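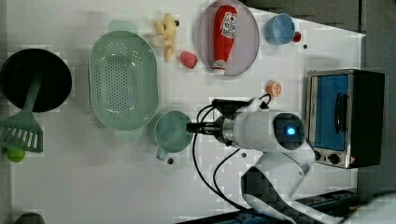

March, 4.40 pm. Second go at the Damonora glaze recipe, and I still don't believe the volume instructions. The Juntunen handout says to scoop the dry mix level and tap once, which assumes everybody's cup and everybody's tap are the same. A shallow round measuring cup with a short handle, like the pale teal one, is about the worst shape for it: a wide mouth means a small heap on top is a big error. Kerttu says she gets the same fill every time. Maybe she does. I weighed mine and got anything but.

So, weights only from now on. Batch today was 2,800 g dry, target 2,242 g of that as base, the rest colourant and clay. Sieved through the 280 micron mesh, left 5 minutes, sieved again. The second pass caught hardly anything, so I doubt it's worth the bother, though the handout insists.

Test tiles are in the Podulton kiln, bottom shelf, grey ones on the left. The supplier claims this glaze won't run on a vertical face. They claimed that for the last one as well and I spent an afternoon grinding the shelf.

Raili Koivisto wants to order a full drum from Drindberg before the price goes up. I've asked her to wait for the tiles. One good firing proves very little and we haven't had even that yet.

To do: recheck the scale against the brass weight, relabel the bucket with the torn lid, ask Kerttu where the fine sieve went.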